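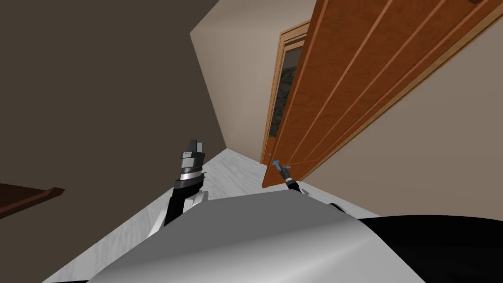

Harish Bhat wrote to me that both versions are the real album and that I should stop looking for a winner, but I am not yet satisfied with this, so I put the question to everybody.

Which track order is the right one for "Multton" by Skestance?

Posted August 1, 2025 by Marlene Brandão
Print this page | E-mail this page

I am making a complete list of the records of Skestance for my own use, and later perhaps for a small printed booklet. With most of their records there is no difficulty. With "Multton", the second album, there is a difficulty that I cannot solve alone.

My own copy is an LP on Visser, bought second-hand. Side one opens with "Harbour Tax" and closes with "Slow Ferry". Side two opens with "The Baker's Dog" and ends with the long instrumental piece that has no words except the counting at the beginning. The sleeve and the label of the record agree with each other.

A friend has the cassette, also on Visser, with the same front picture and the same catalogue number except for the letter at the end. On the cassette the album opens with "The Baker's Dog", and "Harbour Tax" comes in the middle of the second side, directly after "Slow Ferry". There is also a fade at the end of "Slow Ferry" which I do not hear on my LP, where the song stops suddenly with the drums.

The CD that came much later follows the cassette order but has the sudden ending of the LP. This made me completely confused.

My questions are these. Which order did the band intend? Is the fade a different mix, or did somebody only turn the volume down? And if I must give one track list in the booklet, which one is the more correct? I have 10 songs in every version, so at least nothing is missing.

I read in an old fan newsletter that the LP was changed at the last moment, but the writer gives no source. Thank you in advance to anyone who has the patience.

ANSWERS

Thijs Hendriks

I bought the LP when it was new and have had the cassette since a few years, so I can compare them directly.

The usual cause for a different order on a cassette is the length of the sides. With an LP you want the two sides more or less equal, and you prefer the loud songs on the outside of the record, where the sound is better. Near the label the sound gets worse, especially in the high tones. With a cassette this second point does not exist, but a long empty piece at the end of a side annoys people, so labels moved songs until the sides were the same length and the longer one came first.

If you take the LP of "Multton" and add up the times, you will see that side two is clearly longer, by the length of one short song. On the cassette the sides are nearly equal. For me this explains why the songs were moved. It does not explain why "The Baker's Dog" became the first song, and I will not pretend that I know it. Perhaps it was the single at that moment and the label wanted it in front.

About the fade: it is the same mix. I recorded both into the computer and put one over the other, and they run together until the fade begins. The only difference I found is the level, and a bit of speed, but that is my cassette player, which is old. After the fade there is a longer silence than usual. On the LP the sudden stop is at the end of side one, where it works very well. In the middle of a side it would fall directly into "Harbour Tax", which also begins with drums. I think someone at Visser found this ugly.

For the booklet I would print the LP order and put the cassette order below it in smaller letters. Do not mix them as the CD does.

One more thing, please check the run-out groove of your copy. If there is an 18 scratched by hand after the catalogue number, you have the first cut. The later cut has only the machine stamp. The order is the same on both, but the first one is louder and people who collect these like to know it.

Hiyori Koyama

The CD is easy to explain. It was made from the cassette master for the order and from the LP tape for the sound, because the cassette master was in poor condition. This is written in the CD booklet, on the last page under the thanks, in very small print. The remastering notes say also that "the running order follows the tape edition at the wish of the group". So if you ask what the band intended, you have there an answer, although it was given many years later and people change their minds.

I would be careful with the newsletter. The same issue says that 1000 copies of the LP were pressed, and the Visser advertisement says 800. I have seen both numbers repeated on sale pages as if they were certain. For a printed booklet I would leave the number out.

I do not agree with Thijs that the single was the cause. "The Baker's Dog" was the single only in the following spring, after the cassette was already in the shops. But the band began their concerts with it already then — I heard them in Ternby that autumn and it was the first song, and "Harbour Tax" came late in the evening. If you look at the set, it is not far from the cassette.

Jasper Van Rooij

lp order. always the lp. cassette was for the car

Comment by Marlene Brandão

Thank you all. I looked in the groove of my record and there is only the stamp, so mine is the later cut. I did not have the last page of the CD booklet, mine is a copy from the library and somebody has removed it. Hiyori, could you write me the full sentence with the name of the person who signed the notes? I would like to quote it properly. I will print both orders, LP first, and mention the fade in a note.

Contact us | Copyright the contributors | Back to top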